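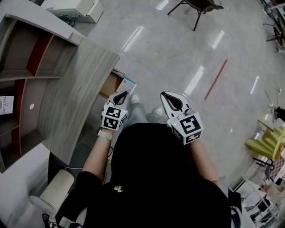 Heker adopts new rule on discrimination in rental housing

The town council of Heker has adopted a rule which forbids landlords to refuse a tenant only for the reason that a part of the rent is paid with public assistance. The rule will enter into force in September and will apply to all rental homes inside the town limits, including single rooms in a house where the owner does not live.

Until now, the local equal treatment code protected tenants on the grounds of race, religion, sex, age, disability and family status. Source of income was not on the list. Tenants who received a housing voucher could be told already on the telephone that the apartment was not for them, and there was no office in town where they could bring a complaint.

The proposal was first presented last winter by council member Maarja Uibo. She told the meeting that she had read rental advertisements during several months and had found the words "no vouchers" in many of them, also for apartments where the rent was well below the voucher limit.

"A landlord may still ask if the rent will be paid. He may ask for references. What he may not do is to close the door before he has looked at the application," Uibo said.

According to the housing office, 596 households in Heker pay a part of their rent with assistance at present. In the past year the office received 19 written letters from people who believed they were refused for this reason. It could answer them only with general advice.

Under the new rule, a tenant who is refused can file a complaint with the equal treatment officer. The complaint can be made in writing, by telephone or in person, and it is free of charge. The officer must then inform the landlord and hear both sides. If the complaint is found to be correct, the landlord can receive a fine of up to $2000. For a first case, the officer can choose a written warning in place of the fine.
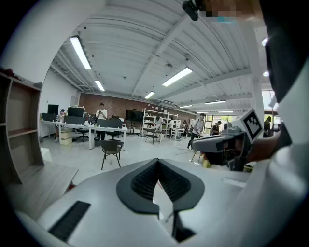

A gray hand-held gripper with a square black-and-white marker.

Advertisements are also covered. Words such as "working tenants only" or "no assistance" will not be allowed in print, on websites or on signs in windows. Advertisements which are already published must be corrected before the rule begins to apply.

Not everyone in the room was in agreement. Siobhán Ní Mhurchú, who spoke for the owners' association Tapsell, said that small landlords do not refuse voucher holders out of bad will. In her opinion the difficulty is the inspection which must be done before the first payment. Her members sometimes wait over 40 days for it, she said, and during this time the apartment stands empty without income.

"If the town wants us to say yes, the town should come to inspect faster," she said.

The council did not include a time limit for inspections in the rule, but it asked the housing office to report on the waiting times before the end of the year. An amendment to exempt owners of only one rental home was discussed at length and was not accepted.

The tenants' advice group Stustusa will hold evening information hours on the new rule at the public library, starting at 6 p.m. Landlords are welcome too. Forms for complaints will be available at the housing office and at the library desk, in English and Spanish.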